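Fitted sheet pilling, wash temp or fabric?

Home > Bedding and Laundry > Care and Washing

corvid_lane
Tuesday, July 10, 2018
Rumholm printed percale, 300 thread count per the label. Pilling across the middle third after 23 washes (I keep a log). Warm cycle, low tumble, Buvo liquid, half dose. Is this the fabric or the routine?

tallowfield
What else goes in the drum? Percale pills from abrasion more than from temperature. Towels are the usual source.

corvid_lane
One bath towel per load, sometimes two. Also the fleecy throw.

tallowfield
Then stop there. Separate the loads before you change anything else.

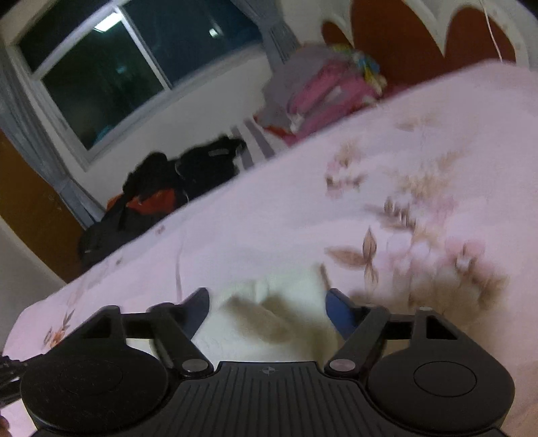 Lint transfer is the other thing to rule out, and it gets mistaken for pilling all the time. Pills are anchored and lint brushes off. On a pale pink sheet with a faded floral like this one, white fibers from a fluffy cloth barely register against the ground color, so check over the brown leaves in the print. Use a strip of tape. If the tape comes up loaded and the surface feels smooth, it's lint.

ostler1734
Disagree on temperature. I ran a Prestance set on hot for a year and the fading and the pilling started together. Heat weakens the fiber, then friction does the rest. Cold, short cycle, line dry.

tallowfield
One set, two variables. You also had the spin at maximum, per your own thread in the dryer section.

ostler1734
Spin was lowered in the second half of that year. It kept pilling.

tallowfield
It would. Damaged fiber stays damaged.

mudroom_b
Check the fiber content too. A 300 count cotton/poly blend pills worse than all cotton because the polyester holds the pills on. The Salazar sheets I returned were 40% poly, in small print on the back of the insert.

corvid_lane
Label says 100% cotton. Tape test done: mostly lint over the leaves, real pills only near the foot end. Moving the throw and towels to their own load. Will leave temperature alone for now so I'm only changing one thing.

ostler1734
Still say cold.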